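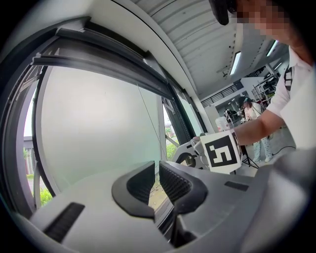 Minutes of the Workroom Users' Meeting

Held 15/05/2018 in the downstairs room at Henar House

Present: 8 members, with apologies from 5 more who sent their good wishes and, in two cases, their opinions on the windows.

1. Welcome and last minutes

The chair thanked everyone for coming and for bringing their own mugs. The minutes of the last meeting were accepted after one small fix - the kettle was bought by the Drumik group and should not have been listed as a gift.

2. The big window

We spent the longest time on this, as we usually do. The frosted panel has plenty of friends, who like the soft light and find it easier on the eyes when they are working close up. Others miss the view and said so kindly but at some length. One member pointed out that you can still catch the grass and shrubs through the clear glass at the side, and that this is a real pleasure when you look up from your work. Yousafzai Glass has quoted $546 to swap the frosted panel for clear glass. It was agreed to leave the panel alone through the summer and talk about it again in the fall, when we will know how much we want the extra daylight.

The dark gray frame needs a good wash, and two members offered to do it with warm soapy water. Thank you both!

3. Ceiling lights

There was a request to switch on only the tubes we need on bright mornings. This was agreed happily, on the understanding that anyone doing fine work may have as many lights on as they please. A reminder card will go by the switch. Cobwebs up in the ridges of the white ceiling were mentioned, and the long duster will be brought over from the Nurari store room.

4. Open house

The open house will be in July. We have 26 names on the list so far and would love a few more. Cake was discussed warmly and left undecided.

5. Any other business

Please put the chairs back along the wall when you finish. The spare key is with the secretary.

Next meeting: to be set by e-mail after the open house.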